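Sorting soft toys into a bin that actually gets used

Most homes with children or pets end up with soft toys under the sofa. One open bin kept on or near a table is usually enough to deal with them, provided it is the right size and you go through the toys before they go in. I use an open plastic tub in blue, and the whole job takes around 20 minutes on a Saturday morning.

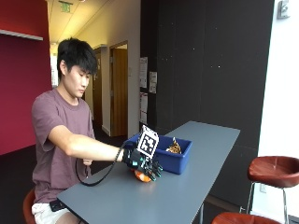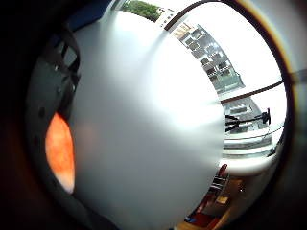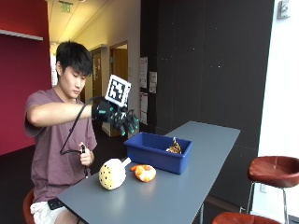
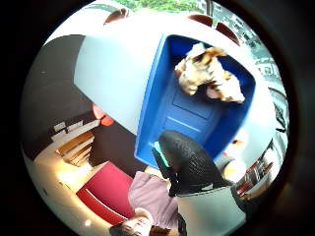 What you need

A table you can sit at comfortably
One rectangular plastic tub with no lid
A damp cloth and a dry one
A soft brush, such as an old nail brush
A bag for anything you are giving away
Needle and thread

Choosing the bin

Go for a tub with rounded corners inside. Crumbs and fluff collect in square corners and are a nuisance to get out. A rim round the top gives you something to hold when you lift it. Mine is from the Skasten range and cost 95p in a closing-down sale, but any plain storage tub will do. Lorilow make a taller one which I didn't get on with. Small toys sank to the bottom and the children tipped the lot out to reach them.

Avoid fabric baskets if the toys are chewed by a dog. They can't be wiped and they start to smell by July.

Step 1. Empty and wipe the bin

Take everything out and turn the tub over a sink or dustbin. Wipe the inside with the damp cloth, paying attention to any ridges moulded into the base. Dry it before anything goes back. Soft toys take up water quickly and a damp one at the bottom will make the others musty.

Step 2. Check each toy

Work at the table with one toy at a time. Press along the seams with your thumb and pull gently at anything that sticks out - sticks, tails, legs, ears. If a part moves more than it should, put the toy to one side for mending. Hard eyes and buttons need the same check, particularly if there is a baby in the house.

Squeeze the middle as well. Stuffing that has gone into lumps can often be teased apart through the cloth with your fingers. If the toy crackles or squeaks, make sure the part making the noise is still well inside and hasn't worked its way to a seam.

Step 3. Brush and clean

Brush off hair and dust in the direction of the pile. Mottled and patchy fabrics hide dirt, so look at these in daylight. For marks, use the damp cloth with a little washing-up liquid and go over it again with clean water. Read the label before putting anything in the machine. Toys with a squeaker or a stiff insert are better done by hand.

Leave them to dry completely. Thick ones may need 2 days.

Step 4. Fill the bin

Put the big, floppy toys in first and push them towards one end. Round ones go next, and small or curled shapes fill the gaps along the sides. Stop when the toys are just above the rim. If they start to fall off the top, you have too many for that tub.

I lower each toy in and let go. Dropping them from a height is quicker, but they bounce out.

Step 5. Deal with what is left

Mend what you can the same day. Anything beyond repair goes in the rubbish, and the spares go in the bag. My neighbour Tyra Bakke keeps hers in a cupboard and swaps a few over each month, which works well if you have the space - the children treat the old ones as new.

Keeping it going

Put the bin back in the same place every time, low enough for a child to reach. Wipe it out whenever you wipe the table. After that, a full sort through every couple of months should do.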